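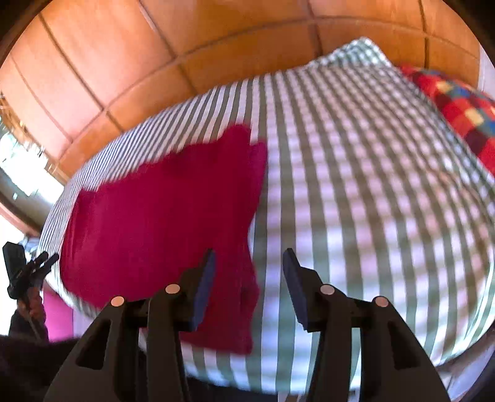 Does Line-Drying Make Your Bedding Last? A Term Project Report

I picked this subject because of an argument in my shared house. One half of the house hangs everything out in the yard, and the other half uses the tumble dryer for the lot, sheets included, and then complains when the pillowcases go thin. I wanted to know who was right, and I had a textiles module to pass, so off I went.

The plan was simple. Take some cotton fabric, cut it up, wash it a lot of times, dry half of it one way and half of it the other, and see what happens. I did the whole thing in Wengate, in our house and in the college textiles room, between February and June. I had never done a proper fabric test before this year, so please read the method with some kindness!

What I already thought I knew

My gran line-dried everything and her sheets lasted for ages, so I started out firmly on the side of the washing line. But her sheets were also very heavy old cotton, the sort that takes two people to fold, and mine come from the cheap end of the shop. I did some reading before I began. The general idea is that a tumble dryer wears cotton down because the fabric rubs against itself and the drum while it's hot, and all that fluff in the filter has to come from somewhere. Sunlight, on the other hand, fades dyes and can weaken the fibres if you leave things out for long enough. So both sides of my house had a bit of science behind them, annoyingly.

The module notes talk about three things you can measure without expensive kit: shrinkage, colour change, and how strong the cloth is when you pull it. I went for all three and slightly regretted it by April.

The fabric

I bought plain woven cotton from Sirnance, the remnant shop behind the station, in a mid blue. I wanted a colour so that I could look at fading. It came off one roll, which matters, as two rolls of the "same" blue can be quite different (I know this from trying to match curtains). It hadn't been washed before, and I left it that way on purpose so that I'd catch the first big shrink.

I cut the cloth into squares, each 298 mm along the side. That is a silly number, I realise. I was aiming for 300 and my cutting template was slightly short, and by the time I noticed I'd done half of them, so I carried on with 298 for everything. It made the percentages a pain to work out but it doesn't change the results. I overlocked the edges in the textiles room to stop them fraying and put a stitch in one corner to show which group each square belonged to: white thread for line, black thread for tumble.

Washing and drying

Every square had the same wash. Forty degrees, normal spin, the same unscented powder, and a couple of old towels in with them to make up the load. I did the washing in the evenings when the electricity was cheaper, which meant that the line group often went out the next morning before my nine o'clock lecture.

The tumble group went in our house machine, a second-hand Wikström that came with the flat and has exactly one setting that works. I can't tell you the temperature it reaches. I tried to measure it with a kitchen thermometer and all I learned was that you shouldn't do that. I gave every load the same time on the dial and took the squares out as soon as it stopped.

The line group went out in the yard, pegged along one edge. If it rained they went on the airer in the hall, and I wrote down which days those were. There were more of them than I'd hoped – it was a very grey March. Looking back, I should have treated the airer as a separate group, because drying in a hall is hardly the same as drying in the sun, and my fading results are a bit muddy because of it.

I measured at the start, after the first wash, and then after every seventh wash until the end of the project.

Measuring

For shrinkage I laid each square flat on the cutting table, smoothed it with my hands without stretching it, and measured both ways. I learned to do it at the same point in the day and to leave the squares to rest for a few hours first. Cotton straight out of a hot dryer is smaller than the same cotton after lunch. I lost a whole set of readings in the early weeks before I worked that out.

For colour I used the grey scale cards we have in class, under the lamp in the textiles room. You hold the washed piece next to an unwashed piece and decide which step on the card looks most like the difference. It's a judgement by eye, and I found I was stricter when I was tired. I did each one twice on separate visits and took the lower score if they disagreed.

For strength, I cut strips from the squares at the very end and pulled them on the tensile tester at Ondside, the testing lab that lets second-years in for an afternoon. The unwashed cloth broke at an average of 245 newtons, and that was my starting point for comparing everything else. I loved this part. The strip does nothing for ages and then goes with a proper crack!

What I found

Shrinkage first. Most of it happened in the very first wash, in both groups, and nearly all of it was along the length of the cloth and hardly any across the width. After that the line squares settled down and more or less stayed put. The tumble squares kept creeping in, a tiny amount each time I measured. By the end they were visibly smaller when I stacked the two piles, and they'd also gone slightly crooked, so the corners didn't line up. If you've ever fought with a fitted sheet that used to fit, I think that's what you were fighting.

Colour was closer than I expected. The line group did fade, with the worst of it along the top edge by the pegs, where the cloth was folded over and the sun caught the fold. The tumble group faded more evenly, and the surface had a sort of dusty look. Under the magnifier you could see loose fibre ends standing up all over it, which I think makes the blue look paler than it is. On the card the tumble squares came out half a step worse than the line ones. Given that I was doing it by eye, I wouldn't bet my rent on half a step.

Strength was where the line won clearly. Both groups were weaker than the new cloth, and the tumble strips broke earlier than the line strips in every pair except one. That odd pair bothered me. I checked the strips afterwards and the line one had a slub in the yarn close to the break, so it may simply have been a bad bit of cloth, but I've left it in the table in the appendix anyway.

Things that went wrong

I've mentioned the template, the thermometer and the airer. I also ran out of powder in May and had to buy a different size of box, which claims to be the same recipe, and I've taken its word for it. One line square blew over the fence and was never seen again. And my towels were shedding so much fluff by the end that some of it was certainly sticking to the samples, so I gave up on weighing the filter fluff, which had been my favourite idea at the planning stage.

The bigger problem is that small squares aren't sheets. A real sheet gets slept on, dragged about, tucked in and twisted into a rope in the drum. Mine had a very quiet life between washes. I'd guess that the difference would be larger with proper bedding, but I can't claim that from what I did.

If I did it again

I'd buy two whole pillowcases instead of cutting cloth, use them on my own bed, and swap them each week. I'd have an indoor group and an outdoor group, and a third one that's line-dried and then given a few minutes in the dryer to soften, because that's what lots of people really do (it's what I do now, since the stiffness of line-dried towels has finally beaten me). I'd also test a polyester and cotton mix, as most of the cheap bedding in our house turned out to be a mix once I went round reading the labels.

As for the argument at home, the dryer half have read my results and say the electricity bill is the only bit that's persuaded them. We've put up a second line in the yard, and there's a peg bag now.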